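Wemum brings its Saturday table to Vosta, with cups and bowls from Dridetti

Media release
January -- by the Wemum studio
Last updated: Saturday, 9.40 am

I'm so pleased to finally be able to share this one! Wemum, my little tableware and table-setting studio, is opening a Saturday drop-in at the Vosta arcade, and the colours for the whole first season come from the new Dridetti everyday range (pale pink, mint green and a light blue I've been carrying on about for months).

The idea is simple enough. You come in, you pick a few pieces, and you muck around with them on a big papered table until you've got a setting you'd be happy to eat your brekkie off. I've always planned tables this way at home, with a roll of brown kraft paper and blue tape. The paper goes down first, then the tape in rows and cross rows, and you end up with a grid of squares you can shuffle things about on. It's cheap, it peels up at the end of the day, and you can scribble on it if you want to remember where the bowls went.

I like starting with very little. A cup, a couple of bowls, plenty of bare paper in front. Once you've sorted out how far apart they want to be, the rest of the table more or less follows -- and if it doesn't, you slide everything along a square and have another go.
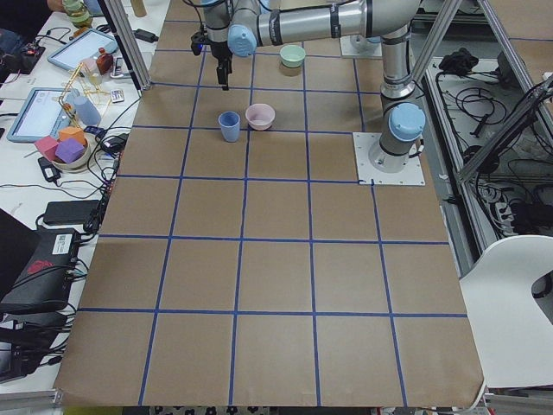

Tkachenko wrote back that the pink and the mint were the pair they'd want on their own shelves, and asked whether the bowls would be sold one at a time or only in sets. One at a time, I'm happy to say! I can't stand being made to buy a full set when all I'm after is a bowl for the olives.

Entry to the drop-in is free and there's no need to book, though kids under 12 should bring a grown-up along. If you'd like to take the grid home, I've put together a table kit with kraft paper, a roll of blue tape and a printed sheet of layouts I've tried (a few are a bit daft, but I left them in). The kit is $195 for schools and community halls, and that one has enough paper for 100 settings. There's a smaller home version as well, which covers a table for 2 and fits in a kitchen drawer.

We've had 1000 of the layout sheets printed, and they're free at the door until they run out. Pop in and grab one on your way past, even if you're only there for the coffee next door.

Media enquiries: Wemum studio, upstairs at the Vosta arcade

2 comments
195 shares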